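Boletín de la Residencia Skenley
Vida en la casa

Los escritorios, listos para el nuevo turno de estudio

Las habitaciones del ala Potgieter reciben residentes nuevos en November, y antes de esa fecha hay que dejar en orden los escritorios junto a las ventanas. Pravesh Nel coordina el trabajo este año y ha empezado por los útiles pequeños: bolígrafos, notas adhesivas y pegamento. 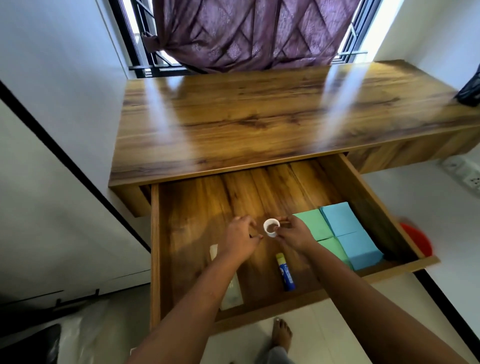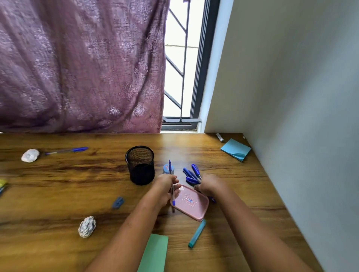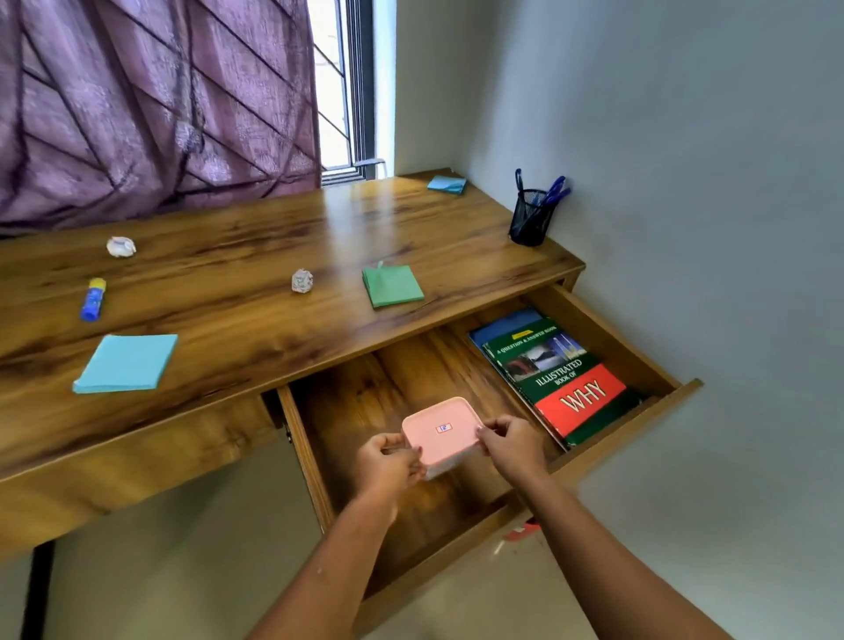

Escritorio de madera junto a la ventana, con la cortina morada.

El criterio es el mismo para todas las habitaciones. Sobre el tablero se queda lo que se usa a diario, es decir, los bolígrafos en su portalápices y un bloc de notas. Lo demás va al cajón. El portalápices se coloca en la esquina del fondo, contra la pared, para que quede sitio libre donde abrir un cuaderno grande o un ordenador portátil.

Los bolígrafos se prueban uno por uno en un papel borrador. Los que no escriben se apartan en una bolsa y se entregan en recepción. Las tapas sueltas se guardan, porque casi siempre aparece después el bolígrafo al que le faltan. Para este turno se han comprado 144 bolígrafos azules en la papelería Jusolham, que se repartirán a medida que hagan falta. El pedido incluye también 100 blocs de notas adhesivas.

En cuanto a los cajones, conviene vaciarlos del todo y pasar un paño seco por el fondo antes de volver a llenarlos. Las barras de pegamento se guardan con la tapa bien cerrada. Las servilletas de papel pueden ir en el cajón siempre que estén en su paquete. No se debe dejar comida, ni siquiera envuelta. El año pasado hubo hormigas en dos habitaciones y costó bastante sacarlas.

Sizwe Pretorius, de mantenimiento, pide que se avise si un cajón no corre bien o se sale de la guía. La reparación es sencilla y no tiene coste para el residente. También recuerda que el barniz de los tableros se marca con los vasos calientes. Quien quiera un posavasos puede pedirlo en recepción.

El material sobrante que esté en buen estado se lleva al armario común de la planta baja, al lado de la sala Skuvgate. Cualquiera puede coger de allí lo que necesite para estudiar. Los rotuladores y los marcadores fluorescentes se terminan enseguida, así que se agradece que se devuelvan cuando ya no se usen.

Los residentes que cambian de habitación tienen que dejar el escritorio vacío, con el cajón limpio y la llave de la habitación en recepción. Los que continúan en la misma pueden conservar sus cosas donde están, aunque se les pide que retiren los papeles usados del tablero. La revisión del ala Potgieter se hará habitación por habitación, con aviso en la puerta el día anterior.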